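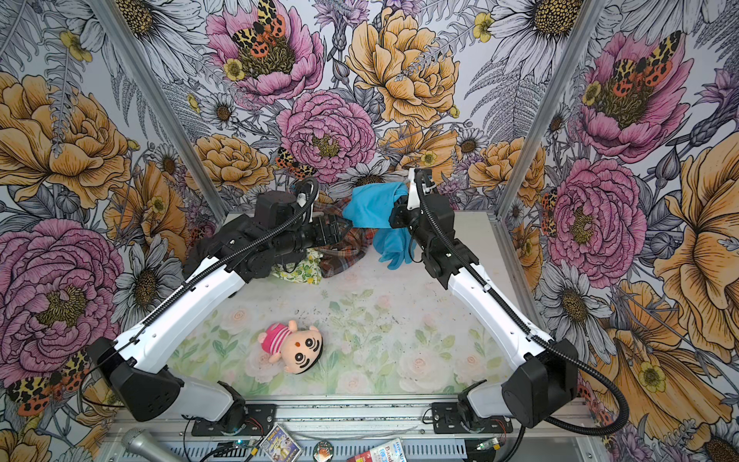 Call for participants: student project on two-arm handling of cloth

The Palterero student project is looking for new members for the coming period. We are a group of students and former students who work in the evenings with two robot arms, and our subject is cloth: picking it up from a heap, holding it, laying it flat and, when all goes well, folding it. Several of our members finish their studies soon, so we have places to fill. Applications are open until January 31, 2025.

What we are working on

A piece of cloth never lies twice in the same way, and this makes it a difficult subject for a robot. In the first period we worked with one fabric at a time. Now we use mixed heaps, plain cloths together with printed and plaid ones, and we leave other small things on the mat, such as a plush doll, so that the arms must learn to deal with fabric only and leave the rest in peace. The walls and the mat of our cell are covered with flower prints. Everything we train has to work against this busy background, and the printed roses on the mat must not be taken for an object.

Most of the training material comes from people. A member operates the two arms by hand and performs a short task, for example taking one cloth out of the heap with the right arm. We call this one run. Our goal for the period is 1000 good runs, and at the moment we have 379. A run is only counted when a second member has looked at it and approved it.

Who we are looking for

Operators. You will perform the runs with the arms. No experience is needed, but you should have patience and quiet hands. People who sew, knit or play an instrument are often good at it. New operators first practise with Annelies Bakker, who leads the sessions, until she is satisfied.

One or two programmers. You know Python well enough to read the code of another person and to repair it. You will work with Mohammed-Awal Nartey on the training of the models and on the scripts which sort the recorded runs. Knowledge of machine learning is welcome, but it can also be learned here.

A person for the electronics. You can solder, you are able to read a wiring diagram, and you do not lose your good mood when a cable is at fault again. There are small circuit boards by both arms and long cables along them, and they need regular care.

A person for the documentation. Our notes are at present in three languages and in four places. We would like to have them in one place and in good English. Jelle Van Rooij has made a beginning with this – he will be very grateful to you.

What we ask

You come to one evening session every week and, if you can, to one longer session in the month. A normal session takes two and a half hours. We ask you to stay with us until the end of October, as it takes several weeks before a new member can work alone. You must be at least 16 years old. Participants under 18 need the written permission of a parent. You do not have to be enrolled at a school or university.

All members follow the safety instruction before they go near the cell. Hands stay outside when the arms have power, long hair is tied, and loose scarves are put away.

What we offer

The work is not paid. Travel costs within the region are paid back against the tickets, up to 300 euros per person for the whole period. You receive a key card for the workshop, a place on the shared computer for your own experiments, and at the end a signed statement of your work, which some schools accept as a practical placement. Please ask your own school first.

How to apply

Write a short letter, one page at most, and tell us which of the four roles you prefer and which evenings you are free. Programmers may add a link to something they have made. A curriculum vitae is not necessary. Send the letter to Esperanza Montoya, Palterero Project, Room 314, Wouters Building, Valtlow, or hand it in at the front desk of the same building.

We answer every letter. Those we would like to meet are invited for a trial evening, at which you can see the arms at work and try them yourself – please wear closed shoes.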